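Ticket 41 — Push tool stops short on left side of board
Project: Solheim (block sorting, student team)
Opened by: Sverre Amundsen
Status: Open
Priority: Normal

Problem
Arm faults with a force limit error when it moves to the left of the block group. Right side is fine. Started after the collar was taken off and put back on. Happened on 6 of the last 200 moves, always at the lowest height.

Tried so far
— Restarted the controller. No change.
— Reloaded the November calibration file. Worse, put the old one back.
— Slowed the approach by half. Fault still comes, just later.
— Tightened the board bolts. One was loose.

Update, Thu 20 January
Ran the start pose again and held it there.
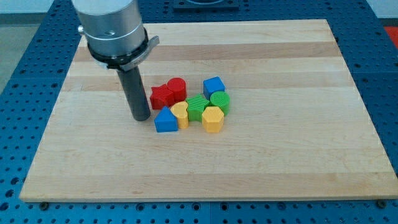
Tool height in the Vonside config is set from the table, and we never added an offset for the board after it was moved. At the start pose the rounded end is nearly touching the wood, just left of the blue triangle, so a small error in height is enough to trip the limit. Raised the lowest height by 4 mm and started another run.

Next: measure the board at each corner before changing anything else. Please leave the collar alone until then.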